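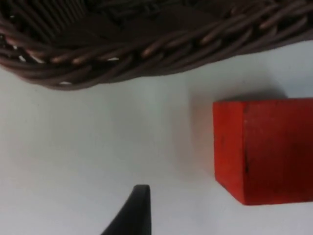 Cletdale workshop gets its sorting arm running

A robot arm built by members of the shared workshop in Cletdale is now being set up to sort small wooden blocks by color, the group said in its October update.

The build started 14 months ago with a used arm bought from a closed parts shop in Rillholm. Members have spent $856 on it so far, most of that on motors and a new power supply. The black gripper is the group's own work, and a small camera rides at the wrist. A second camera is fixed in place near the table.

For now the job is kept simple. Cubes are to end up in two brown woven baskets, which stand one behind the other on a pale table. Red goes in the back basket and blue in the front.
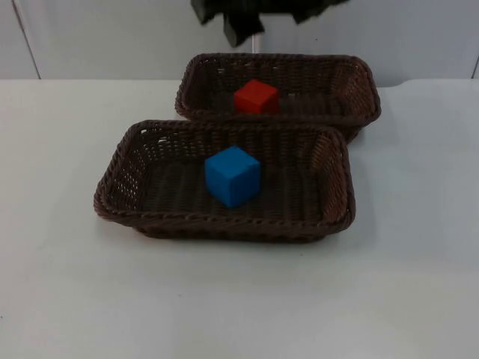 What comes next

The control software, which the group calls Ellura, has logged 125 practice runs. Members say the arm still moves slowly, taking up to 11 seconds per block, and that the rims of the baskets are the hardest part to clear. A stiffer wrist joint is on order from Kemppainen, a machine shop in Rillholm.

Plans and a parts list will go up on the workshop's website once the new joint is fitted. The workshop is open to visitors in the evening from 6 p.m.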